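How to get a guest speaker to your campus (and not lose your mind)

Quick version of what our student group has learned doing this. Small college, small budget.

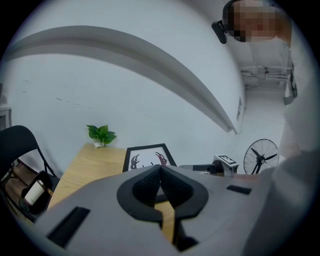
Start early. A semester ahead is good, a full year is better if you want somebody people have heard of. We started in August one time for a talk in October and got turned down by everyone on the list.

1. Figure out what the talk is for

Sounds dumb, do it anyway. Is it a lecture series, a one-off, tied to a class, tied to a history month? The department you ask for money will want this in one sentence. So will the speaker. "We think you're great" is not a reason to get on a plane. Write the sentence down and use the same one everywhere, flyers too.

2. Money

Add up everything before you email anyone. Fee, travel, hotel, meals, room, sound, printing. Security if the speaker is controversial, and the campus police decide that, not you. Our cheapest event ran $500 total and that was a local author who drove herself.

Ask more than one office. Student senate, the dean, the library, the department, the multicultural center. Most of them won't pay the whole thing but will pay a piece if someone else already said yes. So get one yes first, even a small one, and put it in the next letter. Get it in writing. We had a verbal promise vanish over winter break because the person changed jobs.

3. The ask

Find out if they have an agent or a speakers bureau. If they do, go through it, going around just annoys people. If not, write to the publisher or the school where they teach.

Keep the letter to one page. Who you are, the one sentence, 3 possible dates, the size of the crowd, what you can pay. Put the number in. People hate having to ask. No answer in two weeks, write again. No answer after that, move on to the next name.

4. Contract

Somebody at the college has to sign it and it is not you. Students can't sign contracts at most schools. Find out who can and how long they take, ours took 4 weeks and wanted changes twice. Read the rider. Things to look for: recording (many say no), book sales, question time, who picks them up, what happens if they cancel, what happens if it snows.

5. Room

Book the room the same day you get a date. Too small beats too big. A packed classroom feels like an event and an auditorium with 30 people in it feels like a funeral. We use the Cirnberg room for most talks and the big hall only when two or more classes are required to come.

Check for ramps, working mic, a second mic for questions, lights you can dim. Go stand in the back row and have a freind talk from the front.

6. Getting people in the seats

Professors are the whole game. If one prof gives extra credit, you get a room. Email them early, before the syllabus is done if you can, then again the week before. Posters go up ten days out, any earlier and they get covered over. Send the campus paper a short notice with the spelling of the name checked. Check it again. Call the town paper too, folks from town show up more than you'd think and they ask better questions.

We keep the RSVP list in Tidix, a spreadsheet works just as well.

7. The day

Somebody meets the speaker. One person, with a phone, who stays with them. Water at the podium. Ask how to pronounce the name and how they want to be introduced, and keep the intro under two minutes. Nobody came to hear it.

Plant two questions. The first minute of Q and A is always dead silence and it looks awful. If you expect protesters, talk to them before. Most want to hand out leaflets by the door, let them. Tell people up front how the questions will run, one each, line up at the mic, and have a moderator who is ok with saying "thank you, next."

8. After

Thank you note in the mail that week. Check to the speaker that night if the office will cut it in advance, ask. Send everbody who paid a short report with the head count, it makes next year's ask a lot easier. Save the whole file for whoever runs the group next.

Posted December 5, 2006

Comments

durkirier: Good list. I would add parking. Our speaker got a ticket on the way in and mentioned it from the podium.

Väisänen: What do you do if the department wants to cut the Q and A? Ours did, after a rough one last spring.

commuter_kid: we did written questions on index cards for that. went fine but kind of flat

Väisänen: Thanks, will try the cards.

pollsci_major: is there a sample letter anywhere?? need to send mine by friday lol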